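Home | Projects | Meeting notes | Wiki | Contact

Clalura household tasks - demo collection sync
Last updated: Mar 9, 2020
3 comments | 1 share

Chair: Herman Tuhumury
Present: collection team, training team, Rekavby site lead (by phone, dropped twice)
Apologies: Liew. Sent written comments, read out under item 3.

1. Last minutes

Accepted. One fix - the action on spare glove sets for the operators was put down to the training team, should be collection. Still open.

2. Where we are on episodes

Target for the bathroom set is 2,000 accepted episodes. We have 614 accepted as of this morning. Raw number is higher, but we agreed last time to quit reporting raw because people kept quoting it in emails.

Bowl brushing is well behind the other tasks. Wiping the counter and hanging the towel are fine. Herman asked if brushing is slow because of resets or because of rejects. Both. Operators say resets are the bigger pain: brush has to go back in the holder, holder has to go back on its mark, seat up, arms home. Rejects mostly come from the operator pausing too long midway to check the grip.

Site lead wants to know if pauses can just be trimmed out after. Training says short ones yes, but if the hand creeps during the pause then no, you get a jump in the joint readings and the policy learns the jump. Will write down what counts as a short pause. (Asked for this in the last two meetings as well.)

3. Bowl brushing - labels and start states

Long one. Liew's comments first: the segment labels don't agree between annotators. "Reach," "grasp," "lift," "brush," "return" - fine on paper, but half the annotators start "grasp" at first contact and the other half when the fingers are closed. Liew wants first contact. Training wants fingers closed since that's where the hand current settles. Went back and forth. Decision: fingers closed. Contact gets its own marker as a point, no segment. Old labels to be redone for brush episodes only.

Also from Liew - the left arm. Guide says "left arm idle" for this task but idle means different things to different operators. Some park it low, some hold it up next to the tank. Model picks up on this. In the early rollouts the left hand was wandering for no reason, and training thinks mixed parking is the cause, though not proven. Options were to fix one pose or to vary it on purpose and label it. Site lead prefers one pose, easier to teach. Training prefers variety. Settled on two named poses, "low" and "tank side," operator picks from a card before each episode and it gets logged.

Went over the head view for the tank side pose, which is the one people were worried would block the bowl.
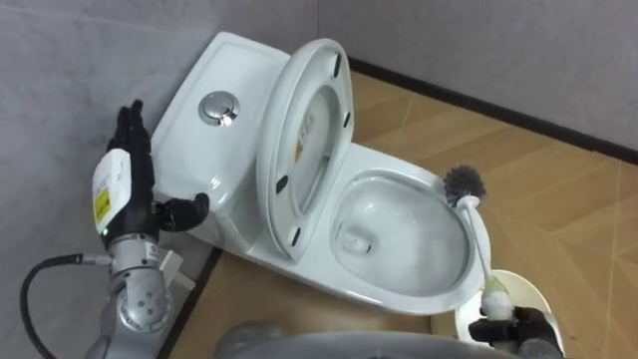

Bowl brushing, head view. Left hand up beside the tank, right hand on the brush handle near the holder, brush head at the rim of the bowl.

General feeling was that the bowl is clear enough with the left hand there. Right hand is the real problem, it sits right at the bottom corner and only part of it is in view, so whoever labels the grasp from head video alone is half guessing. Training asked for the head pitched down a little. Collection said if you pitch down you get more of the robot's own body along the bottom and lose the top of the raised seat. Nobody wants to lose the seat since lid state is one of the labels.

Decision - leave head pitch alone for now. Labelers use the finger joint trace next to the video for grasp start and end. Tool can already show it, just turned off by default. Turn it on.

Herman asked about glare on the bowl rim and the flush button. Training not concerned, wants lighting varied anyway. No action.

Short argument about whether flushing should be tacked on to the end of brushing. No. Separate task, separate episodes. Can be chained later.

4. Start state variety

Holder mark has not moved since collection began. Training pointed out that the policy could be learning a fixed spot on the floor and we would have no idea. Proposed 6 marks, operators rotate through. Site lead OK with this if the marks are on a printed mat so nobody is measuring. Tape has been coming up off the tile.

Brush variety: right now one brush. Stodard can send other handles, different lengths and colors. Order is in, no ship date. Until then keep going with what we have but don't let the share of one-brush episodes run up too high. Suggested stopping point was another 200 and then switch to counter wiping untill the handles arrive. Agreed.

Also agreed: seat-down starts go in as a seperate task ID. Someone had been mixing them in. No names, but please stop.

5. Rejects and failed attempts

Do we keep failures? Training says yes, keep dropped-brush episodes where the operator recovers. Those are worth more than another clean one. Currently the review form has only accept / reject, so recoveries get tossed. Need a third button. Rekavby site has been saving theirs in a side folder on their own, good, please hand over.

Full failures (no recovery, e-stop) stay out of the training set, keep for the safety log.

Question from the phone on whether operators should drop the brush on purpose. No. Staged drops look staged, the hand opens too neatly. Use the real ones.

6. Operators

Sessions too long. Wrist complaints from two people. Herman wants a break after each block and no more back-to-back blocks on brushing, alternate with towel. Schedule to be redone this week. Quality dips late in a session anyhow, reject log shows it pretty plainly.

New starters to do their practice runs on towel first - not on brushing.

7. AOB

Disk on the collection machine nearly full again. Upload job had stalled, restarted during the meeting. Want an alert on this.

File naming: please use underscores. Please.

Actions
- Write down the short pause rule, add to operator guide - training
- Relabel grasp start on brush episodes, add contact marker - annotation, Liew to check a sample
- Pose card, "low" and "tank side," plus log field - collection
- Joint trace on by default in label tool - training
- Printed mat with holder marks - Rekavby site
- Chase Stodard for ship date - Herman
- Third button on review form ("recovered") - tools
- Hand over side folder of recoveries - Rekavby site
- New session schedule - Herman
- Disk alert - tools
- Glove sets, carried over - collection

Next meeting later in March, same room, date to follow by email.

Previous | Next | Back to all notes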